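About Cludum

We make a hand-held gripper kit. You hold it, you squeeze, it closes, and the recording goes to whoever is training the arm. That's the short version. Longer version below for people who like to read.

Started by Raili Kokkonen and Ezequiel Bautista in Besholm, in a rented unit over a tile shop. Raili did linkages for packing machines before this. Ezequiel did software and still does, plus invoices, plus most of the phone calls. We are 9 people now. Still over the tile shop.

What we sell

The Joveck kit. One gripper, one mount, a case, spare pads, a charger, a printed quick start (yes, paper - people kept asking). Fits right or left hand. Weighs less than the old one, wich was too heavy by the end of a shift and we heard about it.

Also Aranda, our recording service. You send us a list of tasks, we do them at our own tables with our own kits and send back the files. Small jobs fine. Minimum is 28 hours of recording. Cups, trays, cloths, drawers, lids, mostly kitchen and bathroom stuff so far.

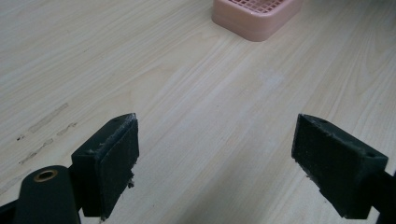

Joveck jaws open over the bench, pink tray up ahead. Pads well used.

Pads are the part that wears. Fuzzy facing on the inside of each jaw, frays at the edges, picks up lint. We say swap them at about 2000 grips, some customers go way past that and tell us it's fine. Your call. Spares come in the box and more are cheap. Pivots are another story - if the linkage feels loose don't open it up, send it back, Raili wants to see it.

How we work

Orders before 2 in the afternoon go out same day, most of the year. June is slow, half of us are away. Repairs done here, not shipped off somewhere. If you write to support you get Ezequiel or somebody sitting close to him.

We lend kits too. Schools and small labs, up to a month, you pay shipping one way. Waiting list at the moment, sorry.

What we don't do: full arms, custom hands, anything that lifts people. Asked often. Still no.

Visits

Come by if your in Besholm. Ring first, the street door sticks. Stairs only. You can try a kit at the table and take as long as you want with it.

Jobs - none open right now. Send a note anyway, we do keep them.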